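October, shop notebook, Ramville

Second round on the wheat paste batches. Joslow flour this time, same water, same pot. Mixed at 1 to 4 by volume, cooked until translucent, then held on low for 6 minutes. Strained twice. Previous batch (Zadico starch) went grainy overnight in the covered jar and was thrown out.

Joslow batch brushed out on bookcloth offcuts and on two weights of board. Open time is about 3 minutes on the lighter board, less on the heavy. Edges lift if the strip is pressed before the sheen goes off. Pressed between blotters under the small weights, blotters changed at noon and again at 4:30.
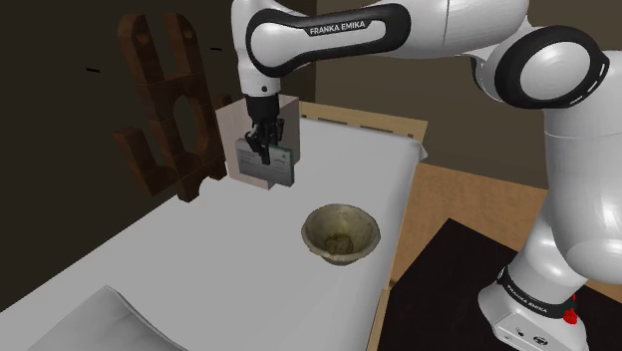
Warp on the heavy board is still too high. Grain direction checked and it is correct, so the likely cause is paste on one side only. Next test: line the inside face with the thin kraft and compare after a night in the press. If that does not flatten it, cut the paste with PVA and accept the loss of reversibility on the covers — the text blocks stay pure paste either way.

Pfeiffer ledger: leaf count is 1,034, matches the intake slip. Sewing supports sound except at the tail. Do not trim. Old spine lining comes off with a damp poultice, scrape lightly, stop at the first sign of the folds softening.

To do: reorder blotters, label jar with mix date, sharpen the paring knife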